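Print this page | E-mail this article

4.2 Choosing Where to Grasp a Crumpled Cloth

Cloth is a wonderful problem for a gripper with two fingers. It has no fixed shape, and every contact changes what there is to hold. Our method, Undevar, scores candidate grasp points using only the view from the wrist, then updates the scores as the fingers close in. Gwynne's earlier planner, Plelby, picked its point once from a distance and kept it. 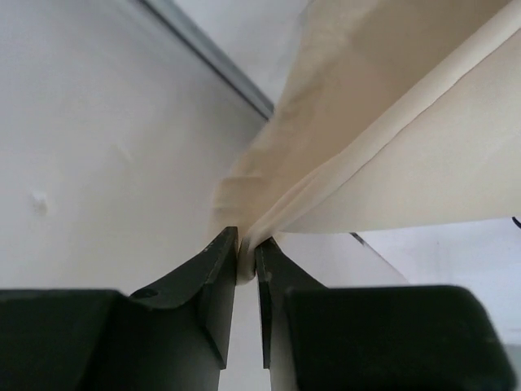
Figure 6. Wrist view during a trial with plain cream fabric, fingertips closed on a gathered fold.

Why use the wrist view alone? A fixed overhead camera loses sight of the fold when the arm passes over it, and the fold is the part we care about.

We ran 346 trials at the Erley bench, split evenly between the two planners. What pleased us most was how often Undevar changed its mind in the last few centimeters – usually toward a ridge that the first view had scored too low. Fabric without a pattern gives the network little to track except shading, so we trained it on creases and soft shadow edges.
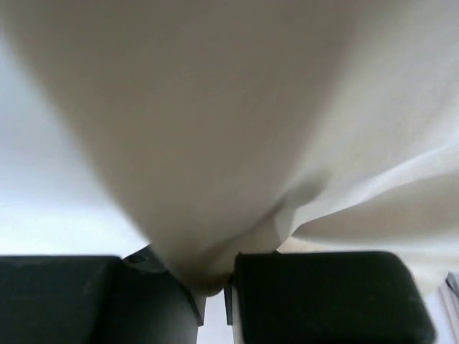 The scores also tell us how much cloth is likely to be between the fingers. Llewellyn noticed that grasps of 2 layers held better during lifting than single-layer grasps, and we added a small bonus for them. It is a simple change, and a surprisingly strong one!

Failures mostly came from approaches near the border of the cloth, where one finger can close over bare surface. We now lower the score of any point close to that border.

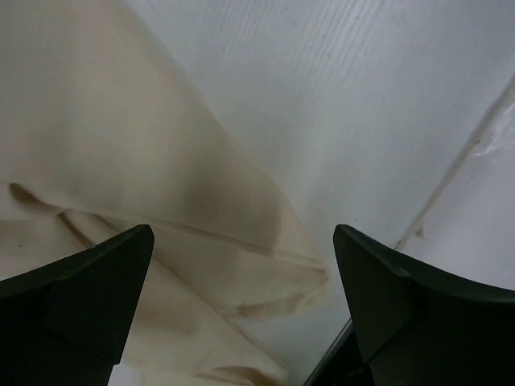

4.3 Regrasping After a Slip

When the cloth slides out, Undevar keeps its last score map and starts again from the second-best point. Trials that needed this step are listed separately in the Watkins log.

Print | E-mail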